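Este site utiliza cookies. Ao continuar, aceita a nossa política de privacidade. Aceitar | Recusar

Demonstrar com a garra manual: esticar o lençol

Abra os dedos por completo antes de cada tomada. Aproxime na horizontal, feche sobre a dobra e puxe a 60 mm/s, sem torcer o pulso. Vincos longos pedem duas passagens. Grave 100 repetições por tecido e descarte as que tenham pausas. Não mude a caixa de lugar a meio da série.

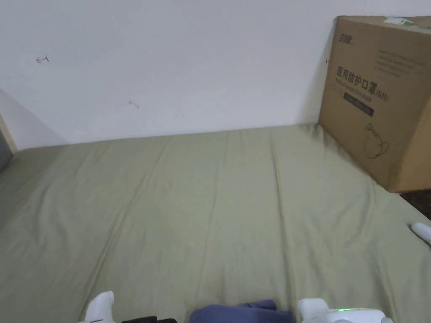

Garra aberta diante do lençol verde; caixa de máscaras N95 junto à parede.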